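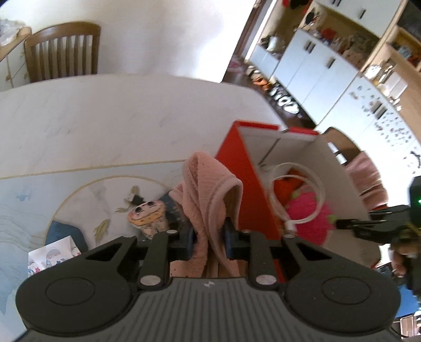

Ticket 2000: Box contents migrate, customer also migrating

Product: Kestano open-top box, red and white
Status: Reopened
Opened: 9/7/18
Location: dining room, Pritville

Reported problem

I bought the Kestano to hold the things that live on the dining table and have no business there. It holds them. What it doesn't do is hold them in any order I recognize. I put the white cable in first, flat and coiled. By the time I've carried the box to the hall closet the cable has got under the soft things, and pulling it out brings the pink and green one along with it.

The pink cloth is a separate complaint. Folded, it fits. It stays folded for as long as I'm looking at it.

Steps already tried

1. Turned the box around. Same box, other way.
2. Put the pink cloth in last. It sat on top like a hat and fell out on the stairs.
3. Put the pink cloth in first. Everything else sank into it.
4. Read the leaflet, which covers assembly and has a number to call between 11 and 2. Called at 2. Closed.

Expected result: I open the box and take out one thing.
Observed result: I open the box and take out everything, attached.

Reply from support

Thanks for the detail, including the stairs. Please lay the contents in one layer before adding anything on top, then send us the order you used. Is the cardboard damaged anywhere? We can replace a wall panel but we can't replace your cable.

Update

Worn brown at one far corner and rough along the top of the right wall. Nothing has come apart. The order I used was cloth on the left, cable standing up at the back, orange piece folded flat toward the right. I also left a strip of floor free along the right wall, as a gesture of trust. 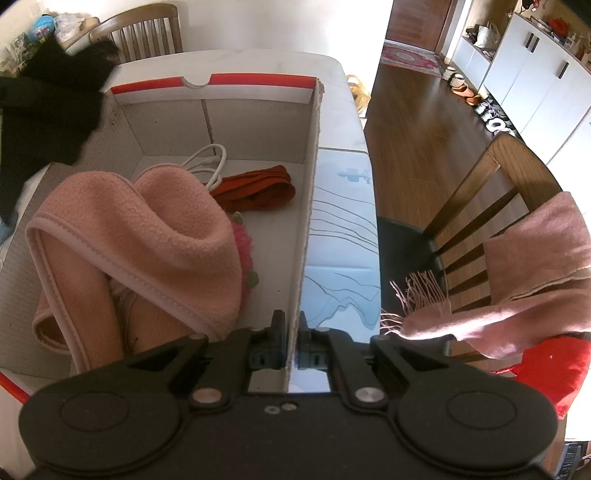

Pelupessy
Box Support, second line

Took this one over from the first desk. The corner is cosmetic and I wouldn't send a panel for it.

The free strip is the trouble. Leave a gap down one side and the folded orange piece will slide into it on the first tilt, the cable will fall into the space behind, and you're back where you started. Two suggestions:

– Loop the cable smaller and fasten it. A bread bag tie will do. A coil that stands up on its own is a coil that's planning something.
– Fit a Jirum divider lengthwise. It's plain white card and we'll mail one free. Set it off-center, with the wide side for the soft things.

Leave the ticket open until you've carried the box somewhere and back. Most of these get marked solved on the table and reopened in the hallway.

Update

Divider arrived in nearly 20 days, in an envelope bigger than the box. It's in. The white and blue flowered carton wouldn't go in the narrow side without an argument, so that went in the wide side too, along with the cloth, the cable and both of the soft things. The narrow side is empty. I now own a very tidy empty compartment.
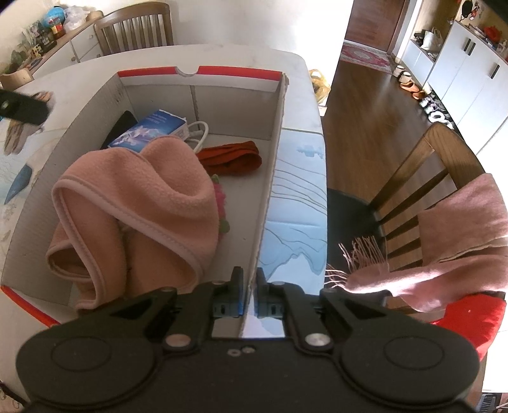 Posted by Pelupessy, Box Support

Good, that's a divider doing most of its job. Try the cable by itself in the narrow side and the pink cloth folded in thirds, edge down, across the front of the wide one. Leave the flowered carton where it is.

Update

Cable moved to the narrow side and tied. Carried the box to the closet and back, stairs included. Cable came out alone. The cloth had unfolded again, but it kept to its own half.

Support action: divider noted as fitted, panel request withdrawn. Customer asks whether the 2 o'clock closing time means before 2 or after. Passed to the phone desk.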